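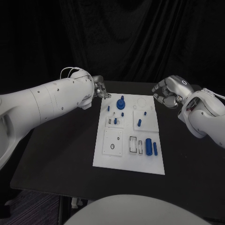
I have made four pairs of curtains since we moved to Borkton and I got the width wrong on the first two. The window is one width and the curtain has to be another, and the shop-bought pair I was copying had hidden that from me by being badly gathered. You want the cloth to be a good deal wider than the gap it covers. The black curtain at the back of this photo, behind the table with the white board on it, hangs in loose folds, and that looseness is what I was after. My first pair hung like two bed sheets.

The bay in the front room needed 328 cm of track. I bought a Dimo one, which bends by hand if you are patient and do it over your knee a little at a time. I was not patient and there is a kink at the left side where the gliders catch. I have rubbed a candle along it and that helps for a week or so.

For fabric I went to Miltora, on the ring road, where they keep the roll ends at the back. Take a tape measure with you. The lengths on the tickets are handwritten and one I checked was 17 cm short. I came home with a heavy dark cotton for the bedroom and a plainer grey for the front, and a card of thread that matched neither once I saw it in daylight. 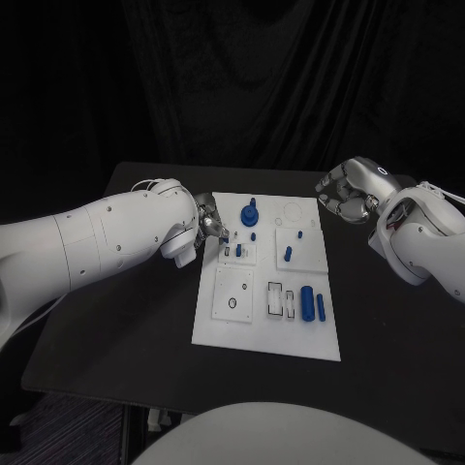 Is it worth lining them? For a bedroom I would, every time. A lined curtain keeps its shape better and the sun gets at the lining first, which is cheap to replace. In the kitchen I leave them unlined so that they can go in the wash.

My order of work now is to wash the fabric, iron it, cut it, sew the sides, put the heading tape on, and then hang the whole thing with the bottom edge raw. I leave it up for a few days before I pin the hem. The bedroom pair dropped by more than I had allowed for, and if I had hemmed them on the kitchen floor as planned they would be sitting in a heap on the carpet. 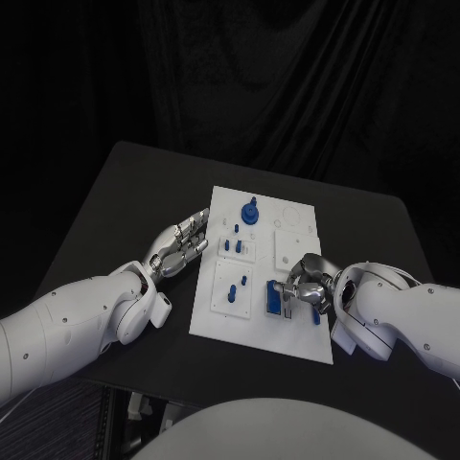 Dark cloth has its own trouble. Chalk shows up well but so does every bit of lint, and black thread on black cotton is hard on the eyes after tea. I unpicked one side seam in January by lamplight and cut a small hole in the cloth doing it. It is near the bottom and on the wall side. I have stopped sewing anything dark in the evenings.

Pulling up the heading tape is the fiddly bit. Knot the cords at one end, pull from the other, and do not cut the spare off. You will want to let the gathers out flat when they need washing. I wind mine round a piece of card and tuck it behind.
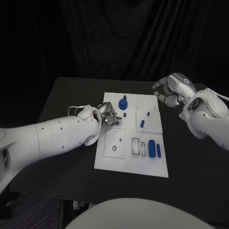 The bedroom pair came to £80 with the lining, hooks and tape, and I already had the pole. The front room cost more, mostly down to the track. I still have to do the landing, where the window is tall and narrow and the wall above it is crumbly plaster that will not hold a screw. I may put a batten up first and paint it in with the wall - there is half a tin of the grey left under the stairs.

Filed under: Home, Sewing, Things I have made twice

Contact | © February 2025 Geum and Other Weeds | Back to top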